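**The mezzanine question, again**

August 28, 2021

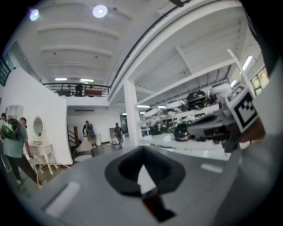 *The hall from the ground floor, looking up at the mezzanine and its black railing.*

Every newsletter that covers shared buildings runs an item sooner or later telling you to go up. You have all this air above the floor, the argument goes, so put a deck in it. I have read that item many times, and I think I wrote it once, years ago, for a different publication. This one is more of a complaint.

A tall white room flatters everybody. White walls, white ceiling panels, beams running in parallel, a balcony across the middle with a neat dark handrail: people walk in and lower their voices, and then they sign for more space than they had planned on. I've watched it work on small presses, on bike repair outfits and on me. What you rent in a room like that is mostly air, and you will be lighting it and heating it through the winter whether you get any use from it or not.

The case for a mezzanine is that it turns some of that air into floor. Fine. But the brochures are slippery about the trade. Takholm, who sell deck kits, print a drawing in which the upper level is full of desks and plants, and the level underneath is just as bright as the rest of the hall. It can't be. Once you build a floor you have built a low ceiling for whoever is below it, with its own beams and its own need for lamps. Compare the two halves of any hall like this. The open side gets the big round lights and the height. The side tucked under the deck gets fluorescent tubes, and more of them farther in.

I don't say that makes the space underneath bad. Low ceilings suit some jobs. Bench work is better with a light close over it, and small noises don't wander off into the roof. But it is a different room from the one you were shown, and I would like somebody selling these things to say so before the deposit.

**What ends up on top**

Readers who have a deck have written in over the past year, and the letters agree more than I expected. The first plan is always for people: a quiet office, a reading corner, a meeting table. Within a year or so it's storage. Somebody takes up a box of October flyers, the flyers stay, another box goes next to them, and eventually the meeting table is a shelf with chairs.

The reason is the stairs. Nobody minds climbing them once. Climbing them with a coffee and a laptop, then again for the charger, then again when the phone rings downstairs, is what kills the quiet office. So the deck fills up with things that don't have to come down very often. If you know that going in, you can plan for it, and you may find that a decent run of shelving on the ground floor would have done the same job for far less money.

Furniture is the other thing. A desk or a cabinet that went up in one piece will want to come down in one piece, and it will want to do so when you are moving out and tired. Measure the stairs first. Measure the turn at the top too, with the railing in place, because that's where everything gets stuck.

**The railing**

I have one kind word to spare and it goes to plain vertical balusters. They don't invite climbing the way horizontal bars or cables do, and you can see through them, so whoever is upstairs stays part of the room. A solid half wall looks calmer in photographs and makes the upper level feel like somebody else's business. Black metal also hides scuffs better than the white-painted kind, which looks gray by the second winter.

What I would not do is hang things on it. Banners, coats, bags, the string of lights left over from the open house. A railing has one job. If yours has a dark top rail, run a cloth along it some afternoon and see how much dust a tall room can collect up there. Dust settles on the beams as well, and you can't reach those with a cloth.

**The lights**

Two kinds of fitting in one hall, round ones up in the ceiling and linear ones elsewhere, is very common, and the sales line is that you get "layers." In my experience you get two shopping lists. Jostenden, the lighting supplier that advertises in the back of half the trade papers I read, will happily sell you replacements for both. Before you sign anything, ask who changes the high ones, what they stand on to do it and who pays for the hire. I asked that on a viewing once and got a long look at the ceiling in reply.

Ask to see the place with everything switched off, too. Windows at the side do a lovely job for the few yards nearest to them, and then it depends entirely on what color the walls are. White helps. It doesn't help enough to reach the back under a deck.

**If you're still keen**

Wikex has a planning sheet for upper decks that is better than most. It makes you write down, item by item, what will live upstairs and how often each thing will come down again. I filled it in for our own office with a good deal of eye-rolling, and it left me with a list of stuff I should throw out and no need for a deck at all. The Bhuiyan sheet is shorter, but it assumes you have already decided, and it spends most of its space on railing finishes.

Letters from the other side are welcome, particularly from anyone whose quiet office upstairs is still a quiet office. Please include a photo of the stairs. Next issue goes back to door mats, and there is a correction to print about the ones with rubber edges.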